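About us

Nidesska is a small company for kitchen worktops and wooden boards. We started in one rented room in Plikine, with a used planer and an order for 3 cutting boards from a neighbor. Today we make worktops for private homes, for small cafes and for schools, and we still answer every letter ourselves.

The name Nidesska comes from the stream behind our first workshop. Many customers ask us if it is a family name. It is not, but we like that they ask.

What we make

Our main product is the solid wood worktop, cut to your measure and oiled by hand. We can make the opening for a sink or a cooking plate, and we round the front edge as you wish. Besides the worktops we sell cutting boards, shelves and window sills. The boards are made from the pieces that remain when a worktop is cut, so the sizes are different each month and we can not promise a certain one.

We also keep a small selection of goods for storing food, mostly glass containers with lids. It began when customers came to collect a board and asked what we use at home.
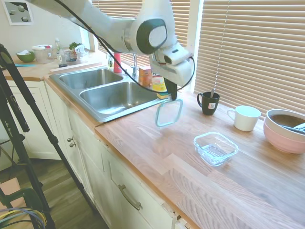
Our wood

We buy from two sawmills, and the bigger part comes from Kusuma, 113 kilometers from our door. The wood rests in our hall before we touch it. In winter this takes longer, and then we must ask you for patience. We prefer to deliver late than to deliver a worktop which will bend beside your stove.

Every worktop receives three layers of oil. The oil has no color in it, so a light wood stays quite light in the first year and becomes a little more yellow after that. If you want to keep it nice, please clean it with a soft cloth and mild soap, and put new oil on it each August, when the windows can stay open and the smell goes out quickly.

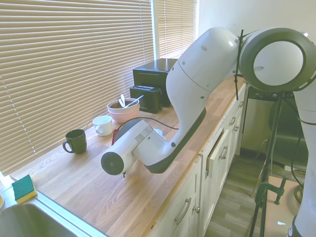
Small dark spots near the sink are the most common question we receive by mail. They come mostly from iron pans that were left standing in water, and in many cases you can remove them with fine sandpaper and patience. Always sand in the direction of the grain. If you are not sure, send us a picture first — we will tell you which paper to buy, also when the worktop is not from us.

The people and the workshop

We are a team of joiners, two persons in the office and one driver. Since we moved to the hall on the Studholm road we have 200 square meters for the machines and a separate room for oiling, where no dust should come in. Each year we take one apprentice. Who wants to apply can write us a short letter; school grades are less important for us than interest in the material.

Visit us

You are welcome to see samples and to touch them. Please call before you come, as we are often out for measuring. For orders within 100 kilometers of Plikine the measuring visit is free of charge. For longer distances we send you a drawing sheet with instructions, and you take the measures by yourself.

Page last changed: 4 March 2021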